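Proramon kitchen scale, review after one winter
29 Dec 2006

I bought the Proramon scale in October from the Misovley shop, after my old spring scale began to show a different weight each time. I bake bread for my family and I wanted grams, because all recipes from my mother are in grams.

The plate is glass and easy to wipe. The numbers are big and dark, so I can read them without my glasses. There are only two keys, one for zero and one for the unit.

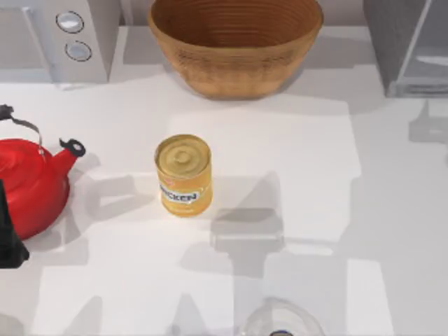 For testing I used a bag of sugar and a bowl of flour. The flour weighed 558 grams, and I took it off and put it back 7 times. The result was always the same, except once when it moved by one gram. With small amounts I am less satisfied. Yeast or salt added by spoon is sometimes not noticed at all, and you must lift the bowl and put it down again.

The other problem is the switching off. After almost 200 seconds without a change the screen goes dark and your zero is lost. When I stop to answer the telephone, I must start from the beginning. The Pletent scale of my neighbour waits longer, but its colour is ugly and it costs more.

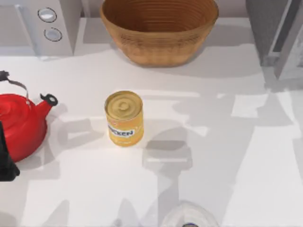 A reader signing as Tufa wrote to me that pressing the unit key twice keeps the screen awake a bit longer. I tried it and it works on mine too, although the booklet says nothing of it.

The battery is still the first one. I give 6 points from ten.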